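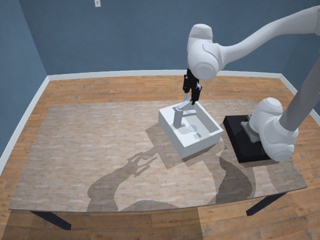 Notes for the evening talk: having old gold jewelry remade
Speaker: Adwoa Kpodo, Sowah workshop
21/10/2022

Slide 1. Welcome
Thank Wumpini Quartey for the room. Talk runs 16 slides, questions at the end. Phones on silent.

Slide 2. What people bring in
Single earrings, broken chains, rings from a grandmother that don't fit. Most of it can be used. Plated pieces can't, and I say so before anyone pays for anything.

Slide 3. Testing the metal
Stamps are a start but they can be wrong, especially on clasps that were replaced later. We test each piece separately. Explain 14 karat and 18 karat here. Don't spend long on it.

Slide 4. Melt or alter?
Resizing keeps the original ring. Melting ends it. Ask people to take a week before they choose melting. Mention Yaa's bangle (she said I could): she planned to melt it, then had the hinge fixed for $90.

Slide 5. Mixing gold
Old solder makes a melt brittle. Different karats give you something in between, and the color shifts. If the customer wants a stamped karat, we usually refine first or add new metal.

Slide 6. Stones
Take them out before any melting. Emeralds and opals need the most care. Old stones often have chips under the prongs. Show the customer before work starts and write it on the ticket.

Slide 7. Costs
Design fee is $300, taken off the final bill if they go ahead. The pendant going around the room came to $1363 with the new chain. Get it back from the last row!

Slide 8. Timing
Orders placed after the middle of November won't be ready for the holidays. Repeat this one.

Hand over to Imre Antal for stone setting.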